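Café terrace to try "clear table" rule as remote workers spread out

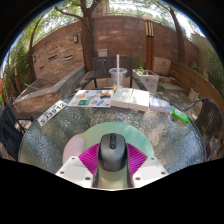 February 15, 2025

Customers who bring their work to the terrace at Sternine will be asked to keep half of their table clear under a trial that starts this month. Whether anyone will take notice is another matter.

The café says its outdoor tables are being used as desks, and that people who come in for a drink and a bite are put off by the clutter. A mouse, a mat, a box or two, something to read and a cold drink pushed to the far side will fill a small round table without much effort. Staff say they have had to carry orders back inside for want of anywhere to put them down.

Under the new rule, one person working alone may use half the table. The other half has to be left free for food and drink, or for another customer who asks to sit down. The trial will run for six weeks, with small cards on the tables setting out what is allowed.

The idea comes from Plallov, a consultancy that advises cafés on seating. In a two-page note to the owners it claims that "visible working space" makes a terrace look full when it isn't, and that customers walk past as a result. The note doesn't say how this was measured, or where. Asked for the figures behind it, Plallov said they came from "client experience" and could not be shared.

There are reasons to doubt it. The tables in question are glass and round, and half of a round table is not an easy thing to mark out. The café has no plans to put a line or sticker on them. It will be left to staff to judge when a customer has gone too far, and staff who are busy with a queue indoors are unlikely to come out and argue over a mouse mat.

Nor is it clear that laptops and their bits and pieces are to blame. On a cold February morning the terrace is quiet whatever is on the tables. The last change, in which the café moved its chairs to make more room, was also meant to bring people in. Regulars were told it had gone well, but no numbers were ever given out.

Sternine is also selling something with the trial. Customers will be able to hire a fold-out tray made by Trikeo, which is meant to hold a mouse, a phone and a cup in one place. It costs £3 for the morning. The tray takes up a fair part of the table itself, and the café could not say if it counts towards the customer's half.

Hinrichs, the coffee shop two doors along, says it has no intention of following suit. It has always let people work outside for as long as they like, provided they buy something, and it says complaints are rare. It would be glad, it added, to have anyone who finds the new rule too much trouble.

One customer, who works from the terrace most mornings, said she would move her things if asked but did not expect to be. "I've got a drink, I've paid for it, and there are empty chairs," she said. "If somebody wants to sit down I'll shift the boxes. I'd have done that anyway."

The café says it will look at takings and customer comments when the trial ends. It has not said what result would count as a success. The rule does not apply indoors, where the tables are smaller.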